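Week 9 notes: Mobile robots in shared rooms
Case 2: The Rimari wet-floor stop

28 shares | 3 comments

Background

Grumden runs a Rimari tidy-up robot in the kitchenette at its Beaulieu site. The robot clears cups from the counter and opens and closes the dishwasher. In September it stopped partway through a job with the dishwasher door down and stayed there for 40 minutes. A staff member coming in for a glass of water tripped on the open door and bruised a shin.

What failed

The wrist force sensor went over its limit as the door came down, and the controller went to protective stop. The stop worked as designed. The trouble was in what came next. The alert was sent to a tablet that had gone flat, and the robot's status light faced the wall. The fault log held 3000 lines from that morning, nearly all of them low-level warnings about reflections, so the one that mattered was hard to find.

Look at the kitchenette with the depth camera in mind. The sink, the dishwasher front and the towel dispenser are all stainless steel, and the cabinets around them are glossy white. The dishwasher handle is a long horizontal bar just below the counter, and the drawers beside it have horizontal bars too.

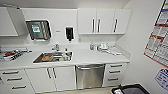

Questions the review asked

1. Is a protective stop safe if the robot leaves something in a walkway? Stopping the arm removes one hazard and can leave another behind.
2. Who gets the alert, and what happens if they don't answer?
3. Why were reflection warnings logged at the same level as a force fault?

Changes made

Alerts now go to 2 people. The robot checks the floor space before it lowers the door, and an audible tone sounds if it stops with the door open. Sellar, the integrator, moved reflection warnings to a separate log.

For the tutorial, bring a one-page fault tree with "person trips on open door" as the top event.

Comments (3)

kmt_41: Does the flat tablet go in as a basic event or do we break it down further?

dunnage: I broke it down to charger and no low battery warning. Tutor was fine with it last year.

robo_pat: The Case 1 link is still dead.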